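Talk notes: Teaching a robot to handle glassware, one example at a time
Tetteh Quansah, afternoon session

Slide 1. Say hello, thank Patricio Lorente for the kind introduction (and for lending me his clicker). Ask who has ever snapped a glass tube at the bench. Wait for the hands, there are always more than you'd think!

Slide 2. What Samau is. We want an arm that picks things up in an ordinary lab, and it learns from examples, so somebody has to sit down and make the examples. Each one is a person steering the arm through a single small job, with everything the wrist camera sees kept alongside the movements.

Slide 3. The numbers. We planned 300 examples for the tube task and kept 132 in the first round. Don't rush past this, people like to hear what got thrown away. Mostly it was us dithering in mid-air, and the model learns to dither too, bless it.

Slide 4. Glass. Leave this one up for a good 30 seconds and let them find the tube for themselves, as it's clear glass over a black cloth and takes a bit of looking.

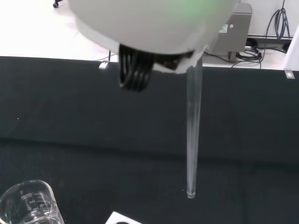

Wrist camera view, tube task: glass tube held at the top, tip clear of the table.

Mention the beaker in the corner, then go on to how we label the moment of grip. If time is short, skip the Furnival comparison and go straight to the 2 questions I'd love help with: how much variety is enough, and when do we stop?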